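限量联名外套这回事，我算了一笔账

五月换季，把衣柜翻了一遍，翻出三件只穿过一次的联名款。其中两件吊牌还在，用小塑料袋装着，当时觉得以后转手能多卖点钱。现在去二手平台一看，同款挂了一长串，价格一个比一个低，成交记录基本没有。

所以上个月朋友把Jindale和Tandmont那件联名棒球外套的链接甩给我，问要不要一起冲，我第一反应是先把页面从头到尾读一遍。以前我是不读的，看图，看尺码，看还剩几分钟，付款。

页面上写：限量1,000件，每件有独立编号，定价2,958元，某位歌手巡演时的同款设计，胸口贴布章，背后刺绣，袖口罗纹撞色。文字写得很满，看完却发现几件我想知道的事都没提。

第一，面料成分。页面说“精选重磅混纺”。重到什么程度，混的是什么，没有。往下拉到洗涤说明才看到一行小字：羊毛40%，其余为聚酯纤维。近三千块的外套，羊毛不到一半，这事可以接受，很多老牌棒球外套也是混纺，但你得把它写在前面，别藏在“请勿机洗”旁边。

第二，“同款”到底是什么意思。舞台上穿的那件，我翻了能找到的现场照片，背后的字母是拼布的，边缘有一圈很明显的锁边，领口的罗纹也窄。卖的这件，商品图放大以后是机绣，直接绣在面布上。颜色对得上，字体对得上，做法完全是两回事。叫“灵感来自”我没意见，叫“同款”我就要打个问号。当然也可能歌手手里不止一件，毕竟巡演一跑几十场，备用的总要有。可是页面没说，我也只能按我看到的来猜。

第三，编号。独立编号听起来很珍贵，编号缝在哪里？缝在内侧口袋的一块织标上，四个角走线。四个角走线的东西，拆下来再缝上去要几分钟？我不是说有人会这么干，我是说这个编号证明不了什么。真想让编号有意义，至少给个能查的页面，输入数字，告诉我这件是什么时候出的、有没有转过手。没有。客服的回复是“编号仅供收藏纪念”，那就是纪念。

朋友说我扫兴。他说这种东西本来就是买个情绪，你拿面料成分去量它，等于拿尺子量演唱会门票。这话有一半道理。演唱会门票确实不能按纸的克重算钱。可演唱会开完了，我是真听到了歌；一件挂在衣柜里舍不得穿的外套，我得到的是什么，我到现在也没想清楚。

再说价格是怎么出来的。我对服装成本不是内行，只是早几年帮人跟过一阵子小批量打版，知道一点皮毛。贴布章这个东西，看着复杂，单片成本并不高，贵在开版和对位。背后大面积刺绣按针数收费，针数越密越贵，所以要判断一件衣服舍不舍得花钱，看刺绣的底就行：如果绣线之间能看到面布的颜色，说明针数省过了。商品图里那个背绣，我放到最大看，边缘还可以，字母中间的大块填充明显是稀的。图片经过修饰还能看出稀，实物只会更稀。这是我的判断，没摸到东西之前不算数。

摸到东西是后来的事。朋友到底还是买了，上周带过来给我看，一脸“你来挑啊”的表情。

说几句公道话。版型比我想的好，肩线落得准，袖子不像很多联名款那样宽得能塞进两条胳膊。里布是满里，走线整齐，我翻了两处缝份，没有毛边。金属按扣的力道合适，开合声音脆，没有那种一拽就连着布一起起来的感觉。胸口的布章锁边也干净。

不好的地方：背绣果然稀，逆着光一斜就看见底色。罗纹偏薄，下摆那一圈朋友才穿了两次，已经有点往外翻。还有味道，拆开好几天了，凑近闻还是一股胶味，应该是布章背后的衬。包装盒倒是厚得惊人，磁吸翻盖，里面一层绒布，一张卡片，一个防尘袋。我掂了一下，觉得包装的预算如果匀一点给刺绣，大家都会高兴。

我问他值不值，他说值。我问他会不会穿着去吃火锅，他想了很久。

另外说一下所谓的保值。买之前群里流传一个说法，说Bansal前年那件巡演外套现在翻了三倍。我去查了，能看到的确实有一个高价，是挂牌价，挂了很久没人买。真正成交的几笔，扣掉平台手续费和运费，跟原价差不了多少，有一笔还亏了145元。挂牌价谁都可以写，我明天也可以把我那件起球的卫衣挂五万。拿挂牌价当行情，是这个圈子里最常见的一种自己骗自己，我也骗过自己，衣柜里那三件就是证据。

还有“补货”。很多牌子说限量，卖完之后过几个月换个袖口颜色再来一轮，叫“第二配色”。从字面上讲没有违约，第一配色确实只有那么多。但是当初半夜守着抢的人，心里是什么滋味，大概只有自己知道。Trimden就这么干过两回，我两回都在场，第二回我还是买了。写到这里我也没什么资格笑话别人。

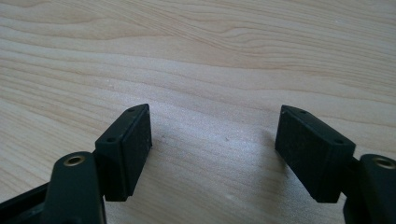

写这篇的桌子，木纹还挺耐看。

有读者之前留言问，那到底怎么买才不吃亏。我没有标准答案，只能说我现在自己怎么做。

先把商品页里的形容词全部划掉，看还剩下什么。剩下成分、克重、产地、工艺、尺寸表，那这个页面是认真写的；划完只剩一个价格和一个倒计时，我就关掉。尺寸表尤其重要，要实测的平铺尺寸，只写“建议身高”的一律当没写。

再去找买家自己拍的图，最好是穿了一阵子之后的。新衣服都好看，罗纹松不松、绣线起不起毛，要过几个月才知道。愿意发旧衣服照片的人不多，找到一张比看十篇开箱有用。顺便说，开箱里凡是从头到尾只夸盒子的，我都直接划走。

然后把歌手的名字、联名的牌子都遮住，问自己这件衣服摆在普通店里，标这个价，会不会拿去试衣间。会，就买。不会，那多出来的钱就是买名字的，买名字也行，自己心里有数，别跟家里人说是投资。

最后是等一晚上。倒计时是给人看的，Jindale那件首发当天说“即将售罄”，我隔天早上七点再去看，中码和大码都还能下单。一千件听着少，真正想在五月份买一件厚外套的人，可能没有那么多。

至于我衣柜里那三件，有一件吊牌已经剪了，昨天穿着下楼取了趟快递，有点热。另外两件还没想好，其中一件袖子偏长，得先找裁缝问问罗纹袖口能不能改，问到了再来更新。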